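Skoltside Disassembly Set - README and rules for contributors

Maintained by Dilek Yaman, Ivthorpe. Last revised in September.

## What this is

Skoltside is a collection of robot episodes on taking desktop computers apart and putting the parts where they belong. The current release has 1,413 episodes across 29 computer cases. It comes with the operating rules the cells at Ivthorpe work under, because people who wanted to add episodes kept asking for them and the old wiki page was out of date.

If you only want to train on the data, skip to "Files". If you plan to record and contribute, read all of it.

## Scope

Episodes cover removal and placement of memory modules, expansion cards, hard drives and processors. Power supplies stay in the case. We don't open them, and a contribution that shows one opened will be turned down no matter how good the rest is.

Monitors, laptops and anything with a lithium pack are out of scope. Stinine handles those under a separate procedure and their files use a different schema.

## Before recording

- Unplug the computer from the wall, then hold the power button for 9 seconds. Log the initials of whoever did it.
- Take the side panel off by hand and store it away from the arms.
- Lay the tower on its side and check that it doesn't rock.
- Tie back long hair and take off lanyards. Wrist straps are for hand work only and come off before the arms are enabled.
- Test the e-stop once per session, with the arms moving at reduced speed.

A cell that fails the e-stop test is tagged out until it's been looked at. Don't borrow the button from the next cell over.

## Handling rules

Every removed part goes in its assigned slot in the fixture before the next one is touched. We had a stretch early on where operators set parts down on the table to save time, and labelling those episodes was miserable. They've been pulled from the release.

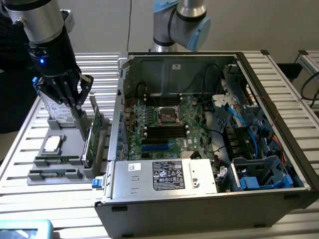
Drives are gripped by the sides of the housing, never across the circuit board. Memory modules are gripped by the short ends where the gripper allows it, and the gold contacts are left alone. Processors are lifted only after the retention lever has been released, and they travel at the slow setting the whole way.

If a part won't come free, stop. The force limit in the Tian controller profile is there to protect the socket and the fingers, and raising it during an episode is grounds for rejecting the whole session. Back off, check for a latch or a cable that's still attached, and try again. After a second failure, end the episode and label it `stuck`. We keep those - they're useful, and there aren't enough of them.

No hands inside the guarded area while either arm is enabled. This includes picking up a dropped screw.

## Labels

Each episode has one outcome label:

- `placed` - the part is in its assigned slot
- `misplaced` - the part is in the fixture but in the wrong slot
- `dropped`
- `stuck`
- `aborted` - operator stop for any other reason

Outcome labels are assigned by someone other than the operator. Disagreements go to Dilek, and her decision is noted in the `review` column.

## Files

Episodes are split into 7 archives, grouped by case model so that no case turns up in both training and test. Each archive has its own checksum file. Joint states and gripper commands share a clock with the video. Force readings are on a separate clock in the earliest archive, and the offset is given in `sync_notes.txt`.

## Known problems

Cable routing varies a lot between cases and isn't annotated. Drive serial numbers are blurred in the release, but the blur was applied automatically and may have missed a few. Please report any you find and we'll reissue the file.

All drives were wiped before they came into the cell. Contributors have to confirm the same in writing.

Related items

Skoltside fixture drawings and print settings
Tian controller profile: force and speed limits
Stinine battery device procedure
Contributor agreement and drive wiping form
Changelog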